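Vurkix Worktable Guide
Section 4: Cleaning and Care of the Top

Revised February 2, 2021. Section editor: Kai-wen Chang

This section covers routine dusting, removal of spots, and care of taped areas on the white Vurkix tabletop. For leg adjustment, see Section 3. For replacement parts, see Section 6.

4.1 What you need

Microfiber duster with a washable head
Two soft cloths, one for washing and one for drying
Mild dish soap
Lukewarm water
Plastic scraper (supplied in the Wostley accessory bag)

CAUTION: Do not use scouring powder, steel wool, or acetone on the top. These dull the finish and the damage cannot be polished out.

4.2 Before you start

1. Clear loose items from the top. Clamped accessories, such as clips and brackets, can stay in place for routine dusting.
2. Switch off any desk lamp fitted to the table and let the bulb cool.
3. Shake out the duster head outdoors or over a trash can.

Note: Hair and fibers show up easily on a white surface. Look across the top from a low angle to find pale ones.

4.3 Routine dusting

Dust the top once a week, or more often in a room with carpet or pets.

1. Hold the duster by the handle, close to the head.
2. Start at the back edge and pull toward you in one slow stroke. Do not flick the duster.
3. Carry the stroke past the front edge so that debris does not collect along it. The tip of the duster should end up over the floor.
4. Move over by the width of the duster head and repeat. Overlap the strokes slightly.
5. Go around brackets, clips, and knobs with the side of the head. Do not force the fibers into slots – they can snag and pull loose.
6. Where the top has been covered with duct tape, work along the strips and then around the torn ends, where hair and lint tend to catch.

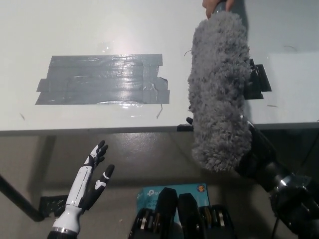 7. Pick up any strands left on the surface with a dry cloth.
8. Sweep or vacuum the floor along the front of the table.

4.4 Tape residue

1. Lift small bits of film with the plastic scraper, held almost flat.
2. Wipe the spot with a damp cloth and a drop of dish soap.
3. Dry at once with the second cloth.

Leave tape in place if it covers a chip or a drilled hole. Replace it when the ends begin to curl.

4.5 Washing the duster head

Remove the head from the handle and wash it by hand in lukewarm water. Do not use fabric softener. Hang to dry and refit only when fully dry. Spare heads are sold in packs of 2 under the Culard name.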